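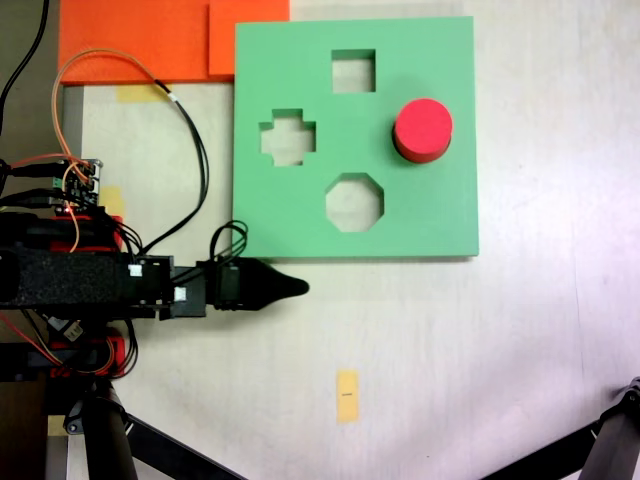 Flelgate
Flelgate is a small web design studio, best known for the sites it makes for bakeries, cafes and the odd cheese counter. It was started by Amr Slaoui, who still draws most of the first layouts on paper.
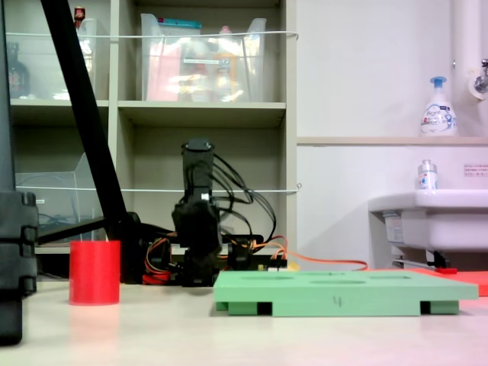

Notable work
The redesign for Räsänen, a family bakery with 4 shops, put the day's bread list right on the front page – a simple change, and one much loved by regulars. A sister site for the Pundetside tea room followed, with 24 pages and a booking form.

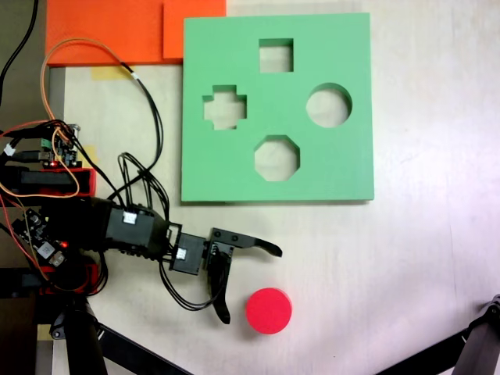 Kalevi Laaksonen has written that the bread list was charming but the menus took far too long to load on a phone.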